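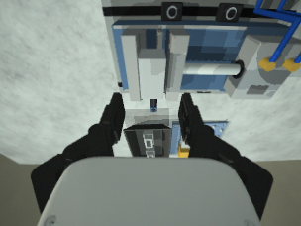 Gripper and mechanical assembly, computer rendering

Bilyk Storage: Frequently Asked Questions

How do I reserve a unit?
Call the office or stop by. We hold a unit for 3 days without a deposit.

What does a small unit cost?
It is $80 a month. The April rates still apply.

Can I get in after hours?
Yes, with your gate code. The office itself closes at 6.
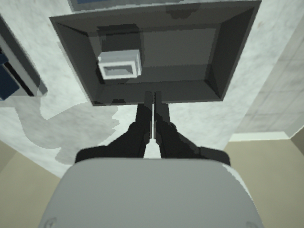 What can't I store?
Food, fuel, paint, live plants and animals. Tires are fine, up to one set per unit.

How do I move out?
Tell us 2 weeks ahead, sweep the floor and take your lock off. Orla Ó Dálaigh at the front desk handles refunds.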